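What is a ceasefire?

A ceasefire is an agreement to stop shooting. It is different from a peace treaty. A treaty ends a war, while a ceasefire only stops the fighting, sometimes for a few hours and sometimes for years.

The two sides in a war often will not meet. A third party, called a mediator, carries messages between them. When both agree, the terms are written down: the start time, the places covered and how far back heavy guns must be moved.

In Skuvau, the ceasefire text is 2 pages long. It sets a line 174 kilometres from end to end. Neither army may cross it.

Observers check that the rules are kept. They carry no weapons. They write down each explosion they hear, the time and the direction. A report of this kind is called a violation report. In January there were 303.
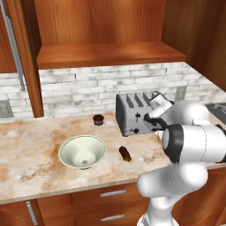

Daithí Daly writes that a violation report does not say who fired, and that children should know the two sides often blame each other for the same shell. Finding out can take months. Investigators measure the hole and work out the angle at which the shell landed.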